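Moving the sewing room downstairs

9 September 2024

I finally moved my sewing things out of the attic. It was too hot up there from June on, and I was tired of carrying the iron up 19 steps every time I wanted to press a seam.

The back room is smaller but the light is better. Tudur Gittins came over and helped me get the cutting table down, and we had to take the legs off to get it past the landing. The old Revcombe machine came down last. It weighs 35 pounds and I would not want to move it again.

I got rid of six bags of scraps. Most of it was cotton too small for anything but stuffing. I kept the wool and anything thick enough to make a bag or a pot holder.

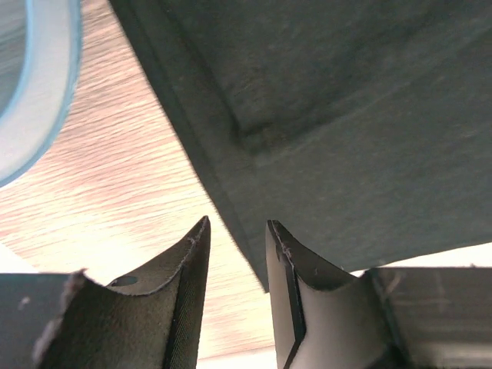
The shelves still need to go up on the long wall. I want the bottom one 15 inches off the floor so the bins slide under. After that I will get back to the Gakberg coat, which has been waiting for a lining since spring.

Posted in: Sewing, House
2 comments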